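Progress report to the Milura Fund
Home Help Robotics, Nilano open day
2022-09-25

Dear friends at Milura,

Thank you again for your patience while we got ourselves ready, and for the kind note you sent the week before the doors opened. We promised you an account of the open day, and I am glad to say there is plenty to tell.

We had 1,120 visitors over the day, a good many more than the hall at Nilano was really set up for (we borrowed chairs from the Coşkun library next door, and they have all gone back). Families came early, students from Astix College filled the afternoon, and one very determined grandmother stayed for three showings and asked better questions than I did at my own job interview!

Each showing ran 20 minutes. We put the simulated kitchen up on the big screen and talked people through how the arm plans a reach, why a sink is such a hard place to work, and what we still can't do well. People were generous about the last part. The questions we heard most were about safety, cost, and whether it could manage a real kitchen with real clutter, and we tried to answer all of them plainly.

Spending on the day came to 2,427 dollars against the 2,653 you approved, and we would like to put the difference toward printed handouts for the December visit, if you are happy with that.
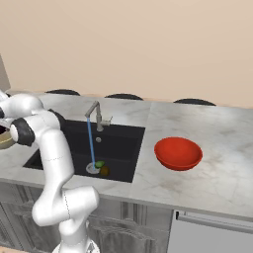 Filed under: Demonstrations, Kitchen Tasks

The sink station drew the longest line. With the faucet running, a lime-like fruit down in the black basin and a tan bowl in the gripper, there was a lot for people to ask about, and the red bowl out on the marble got its share of guesses too. For December we plan to add a second screen and a slower version of the talk for younger children.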